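Section 5: Setting up your referendum news desk in Prirkik

Last updated Jun 14, 2022

By now you have a working Prirkik account and at least one region on your map. Now for the fun part! In this section you'll build a desk that follows an independence vote from the first announcement to the final count, with rallies, court rulings and reactions from foreign capitals all landing in one timeline.

We'll use the sample region Trirkham, which ships with every account. Its practice file holds 950 wire items leading up to a November referendum, so there is plenty to sort.

Create the desk

1. Open Desks and choose New Desk.
2. Type a name. Keep it short, as it shows on every alert.
3. Under Region, pick Trirkham. Leave Neighbors switched on. Statements from the governments next door are often the most interesting part of a story like this, and you'll want them in the same view.
4. Set the event type to Referendum. The ballot question field appears.
5. Paste in the ballot question exactly as it was published, in the original language first and in English underneath.
6. Click Save.

Note: If the question is reworded later, don't overwrite it. Click Add Version, and Prirkik keeps both with their dates. 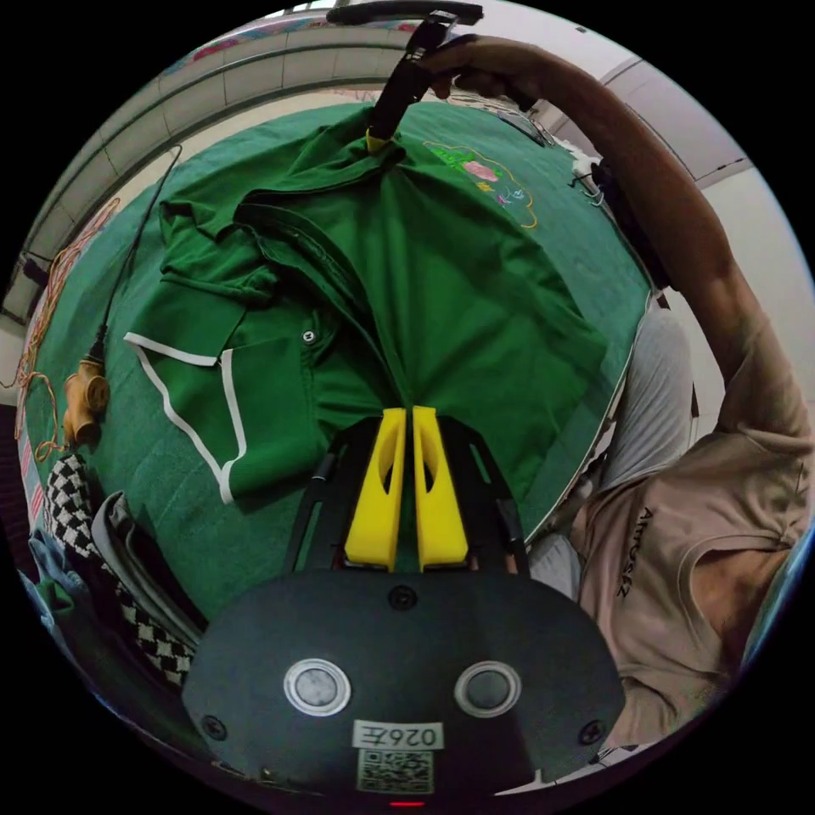 Choose your sources

7. Go to the Sources tab. You'll see 19 starter feeds, grouped as Government, Opposition, Regional Press, Foreign Press and Observers.
8. Tick the ones you want. A good first desk has at least 2 feeds from each group.
9. To bring in a Corkex archive, click Import and select the folder. Large archives load in the background, and you can keep working.
10. Give each feed a trust level from 1 to 5. Level 5 items go straight to the timeline. Anything lower waits in the Review tray.

Caution: Never give level 5 to a feed that reposts crowd numbers from social media. Rally estimates from the two sides can be wildly far apart, and once a figure reaches the timeline it also goes out in alerts.

Tag the reactions

This is our favorite feature, and it gets better the more you use it. Every statement from a foreign ministry can carry a position tag: Supports, Opposes, Urges Delay or No Position.

11. Open an item and click Position.
12. Choose the tag, then highlight the sentence that backs it up. Prirkik won't save a position without a quote - that's on purpose.
13. If a spokesperson and a minister say different things, tag both. The map shows a striped country until you pick one or leave it open. 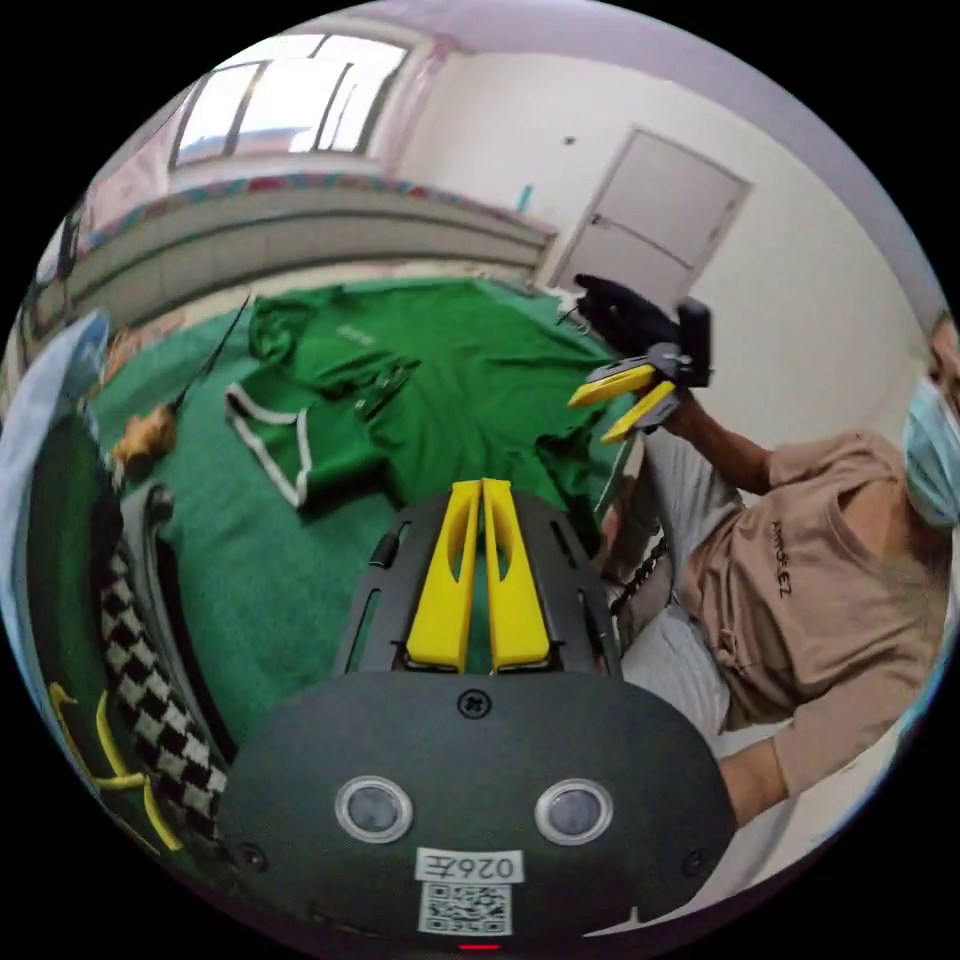 Fig. 5-2. Green T-shirt on a green cloth, with a hand-held gripper in front.

Check the timeline

14. Click Preview. Scroll back to the first item and make sure the dates run in order.
15. Look for gray dots. A gray dot means the item has no time zone, so it may be sitting on the wrong day.
16. Fix these with Set Zone, or select several and use Set Zone for All.

Note: Users of the Lappalainen calendar add-on should turn it off before step 16 and back on afterward. Otherwise the holidays shift along with the items.

When the preview looks right, click Go Live. Alerts start with the next new item - older ones are not sent again. Section 6 covers sharing a desk with other editors.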